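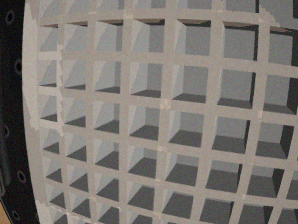

Flatora open-cell panel, rendered view of the outer rim and cells.

Flatora Open-Cell Ceiling Panels

Product overview
Flatora is a range of suspended ceiling panels for lobbies, reading rooms, waiting areas and other public interiors. The open-cell design allows air, light and sprinkler coverage to pass through the ceiling plane while reducing the view of ducts and cabling above. Panels are supplied by Dzene to contractors, architects and public building owners.

Standard sizes
The standard square module measures 1000 x 1000 mm. Panels with a curved rim are made to order from the customer's drawings. Drawings should show the finished ceiling height, the position of all columns and the location of any access points required for maintenance.

Installation
Each standard module is hung from four adjustable wires. Installation should be carried out by two persons using a suitable work platform. The supporting structure must be inspected by a qualified engineer before work begins. Light fixtures and signs must be hung from the building structure and may not be attached to the panels.

Care and cleaning
Panels should be dusted with a soft brush or a vacuum cleaner fitted with a brush head. Marks may be removed with a damp cloth and mild soap. Solvents and abrasive pads will damage the finish and are excluded from the warranty.

Ordering and delivery
Standard modules are normally shipped within 30 days of a confirmed order. Made-to-order panels require approval of the final drawing, and the delivery date is stated in the order confirmation. Goods should be checked on arrival and any transport damage noted on the delivery slip before signing.

Samples
One sample section per project is available on request. Samples may also be viewed at the Pevville showroom by appointment.

Contacts
Project inquiries: Ieva Raudsepp
Technical drawings: Henrik Rothe
Showroom appointments: Ojārs Lapiņa

Page last revised Thursday, February 16, 2023. Specifications are subject to change without notice.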